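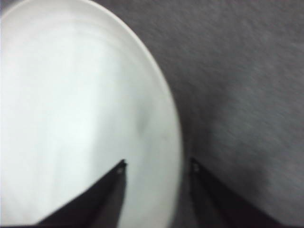 Zdeňka Skála wrote to ask whether the Hirlow hand controller is worth it if you only mean to teach a robot kitchen chores, and whether the grip trigger still sticks.

Well, Zdeňka, mine has never stuck, and I've had it since November! I've recorded 125 runs with it now, nearly all of them dishes, and my wrist is still on speaking terms with me - I couldn't say that of the old Plandale joystick.
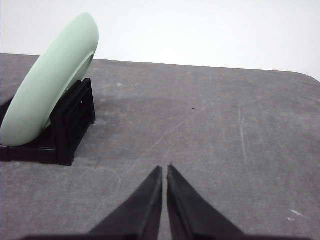
The trigger is what I'd pay for again. It has a lovely long pull, so you can bring the fingertips almost together and hold them there while you think. For a plate standing tilted in a rack, like my mint-green one, I like to come in slowly, and the slow mode (2 clicks on the thumb button) is a real kindness. The cord is too short, though.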